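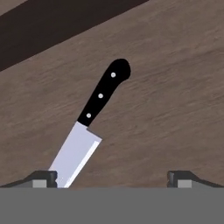
A knife and the gripper, in simulation.

Call for participants: gripper and controller comparison, simulated kitchen tasks
Posted 2024-01-29

Most of the gripper comparisons I read are run by the people who built one of the grippers. The winner is seldom a surprise. At Tronimlow we have done the same thing ourselves, and I don't think our last set of results was worth much. We tuned our own controller for weeks and ran the other one straight out of the box.

So we want outsiders. We are looking for 17 people to run two controllers, Bala and Meniton, through the same kitchen tasks in simulation and tell us where each one falls down. You won't be told which controller you are driving until your sessions are over.

Each participant does 400 trials, split evenly between the two. That is a lot of picking things up and it gets dull. If you only want to see the fun parts, please leave the place for someone else.

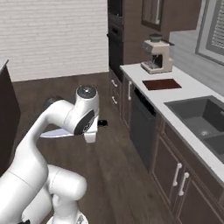 The knife task is the one we argue over most. A controller can score a "successful grasp" with the blade jammed against one finger and the handle waving in the air, and the score sheet gives it full marks. I doubt that score means anything in a real kitchen. We want you to write down what you think of the grasp as well as what the software says. Where the two disagree, both go in the report.

What you need
A computer that can run the simulator without stuttering (we'll send a short test first). Some time spent with robot arms, real or simulated, paid or not. The patience to log a failure the same way each time, even late in the day.

What we don't want
Anyone employed by Fleury, who make the gripper model we are using. Anyone who has worked on Bala or Meniton. Fans of either.

I should also say what this study can't do. Simulated contact is a guess, friction especially, and a good result on screen may not survive its first week on hardware. We make no promise that it will.

Sessions are remote and paid by the hour, including the hours when everything crashes. Results come out in July, whichever way they go, with all the trial logs.

To apply, send Natalie Goodall a few lines on a robot demo you didn't believe and why. No résumé needed.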